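Section 4. Setting Up a Shared Gift-Box Station

This section covers the Suronine two-arm station when it is added to an existing packing bench at Briltow. It assumes that the arms have been calibrated as described in Section 3.

4.1 Before the shift

1. Confirm that the packer assigned to the station has signed the handover sheet. The sheet replaces the old piece-count card.
2. Place the work on the marbled surface, within reach of the grippers.
3. Set the approach speed to 42 percent for any box style the station has not handled before.
4. Start the job and watch the first approach from outside the rails.

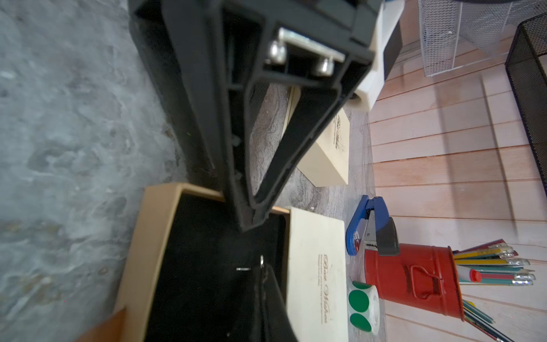 Figure 4-1. Gripper over an open gift box, lid upright at its side.

Note: Stationery may stay on the surface if it is entered in the layout file. Update the file when an item is moved.

CAUTION: Do not reach between the arms while a job is active. Press PAUSE and wait for the steady tone.

4.2 Drawer-style boxes

Drawer boxes are run under job code 836. The packer no longer opens and closes each drawer by hand, but remains responsible for checking the contents.

1. Load job code 836 and confirm the box size on the panel.
2. Check that the ribbon tab is free of the sleeve.
3. Run one box and inspect the lining for marks.
4. Clear paper scraps and wire ends at every pause. Use the brush, never compressed air.

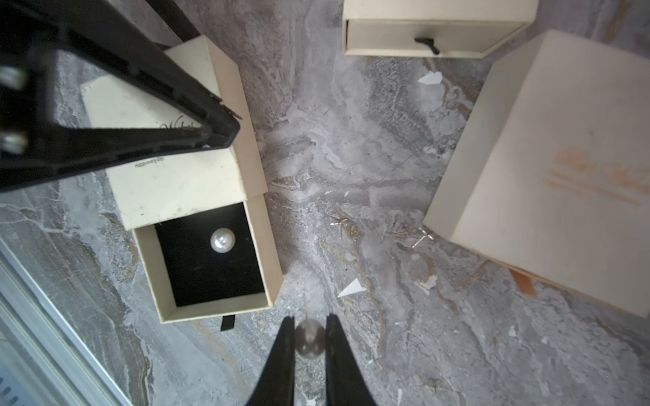 Ultan Cullinane asked that the inspection in step 3 be counted as paid station time, and said the first rota had treated it as a break. The rota template supplied with this release lists it as station time. Sites using an older template must correct the entry by hand.

4.3 Changed duties

Packers who move to the station take on three tasks: inspection, restocking and fault logging. Lifting of full cartons is unchanged. Allow around 3150 cycles before setting a permanent staffing level; early stop rates are not a sound basis for one.

1. Rotate packers between the station and the manual bench at mid-shift.
2. Log each stop with its cause. Do not log it against a person's name.
3. Send requests for layout changes to Rónán Scanlon before the job file is locked.

4.4 Ring boxes

1. Seat the ring in the insert before starting the job.
2. Enable two-arm mode. Both grippers approach the box together.
3. If either arm halts, pause both. Do not restart one arm alone.
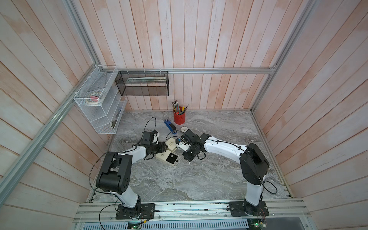 Figure 4-2. Both arms at an open ring box.

Note: Return the arms to the park position before leaving the station. For fault codes, see Section 5.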